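Home | Features | Tech | Food | Subscribe

THE HELP HAS ARRIVED, AND IT IS THINKING ABOUT IT

Can a robot do your chores yet? We spent a day in Plerville finding out. Bring a sandwich.

14 comments | 212 shares

The towel took 23 minutes. I should say that it was a hand towel, and that by the end it had been folded in the sense that a dropped map has been folded.

"Last June it would have eaten the towel," said Ryszard Żak, with the pride of a man whose toddler has used a fork.

Żak runs the test floor at Pondonine, which builds arms meant for small shops and, one day, your kitchen. The current pair is called Sado. It can load a dishwasher if you own the right plates. It can wipe a counter, and will go on wiping it until somebody objects.

What it can't do is cope with surprises, and a house is mostly surprises. Factory robots have had it easy for decades: same part, same spot, all night long. A sock drawer offers no such courtesy.

Ok-hee Chae, who writes the software, keeps a list of jobs customers ask for. Laundry is first, naturally. Further down come the little shop chores, the tidying that eats the end of a working day. A barber in Medina wanted to know if Sado could pack up after closing. Chae thought that sounded easy, and says she has since stopped using the word.

Consider the kit. A comb is flat and thin and likes to lie flush against the table. Metal tools are shiny, which confuses cameras. The case is the worst of it, all soft cloth and elastic loops, and it changes shape whenever anything touches it. You and I do this while talking on the phone.
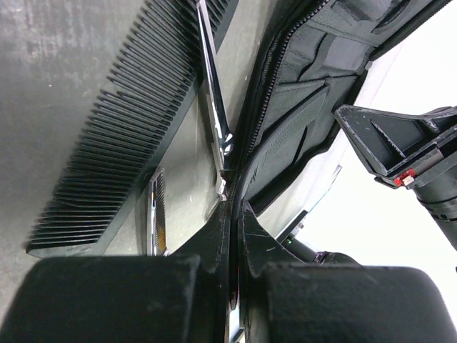 WHAT IT COSTS TO WAIT

Renji Takagi, who owns two laundromats and was visiting with his checkbook firmly shut, asked when he could have one that folds. Żak said three years. Chae, from across the room, said seven. Takagi wrote down both numbers and went to lunch.

I went home and folded my own towels, badly, in four minutes.

Share this story | More in Features | Back to top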